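Forum Robotik & Handhabung › Normen und gute Praxis
Thema: Bodentexturen in der Simulation, was gehört ins Prüfprotokoll?

kantenfilter
Wir überarbeiten bei Willell die interne Richtlinie für simulierte Greifversuche. Bisher steht dort nur »Boden neutral, matt«. Im Juli soll Version 5 raus. Schreibt ihr Texturen verbindlich vor oder lasst ihr sie frei randomisieren?

G_Cowie
Frei randomisieren, aber Seed und Textur-ID pro Episode protokollieren. Ohne beides ist ein Lauf nicht reproduzierbar und gehört nicht in die Auswertung. Wir fahren 4000 Episoden je Freigabe, davon 800 mit fester Referenztextur.

nullpunkt_ost
Halte ich für übertrieben. Die Textur ist Dekoration, geprüft wird der Greifer. Einfarbig grau, fertig. Alles andere bläht die Fehlersuche auf.

G_Cowie
Dann prüfst du die Kinematik, aber nicht die Wahrnehmung. Unsere Policy Nyaga lag auf Grau stabil und griff auf gemusterten Fliesen regelmäßig ins Leere. Die Tiefenschätzung hat Kanten im Muster als Objektkanten gewertet.

kantenfilter
Welche Muster nehmt ihr als Grenzfall? Schachbrett haben wir, das ist inzwischen zu leicht.

G_Cowie
Würfelmuster aus Rauten in drei Tönen, hell, mittel, dunkel. Das liest sich räumlich, obwohl die Fläche eben ist. Dazu helle Fugen, die schräg durchs Bild laufen, und ein Lauf ganz ohne Objekt zwischen den Fingern.
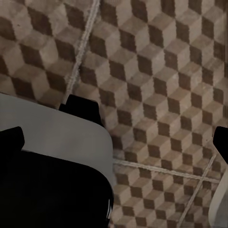 Der Leerlauf ist bei uns Pflicht: Meldet die Policy ein Objekt, gilt die Episode als Fehlauslösung, auch wenn der Greifer offen bleibt. Grenzwert 5 auf 1000. Beleuchtung dabei weich und gleichmäßig halten — sonst trennt man Muster und Schatten nicht mehr.

nullpunkt_ost
Den Leerlauf nehme ich mit. Beim Rest bleibe ich dabei: Wer in Evstead auf grauem Estrich arbeitet, braucht keine Rauten im Abnahmetest. Das gehört in die Entwicklung.

kantenfilter
Kompromiss für den Entwurf: Referenztextur grau für die Abnahme, Mustersatz für die Entwicklungsfreigabe, Seed und Textur-ID immer. Gregor, kannst du die Protokollvorlage in den Surkurura-Ordner legen?

G_Cowie
Liegt dort, Unterordner Leerlauf. Spalte 5 ist noch offen, da fehlt uns die Einheit für den Texturmaßstab.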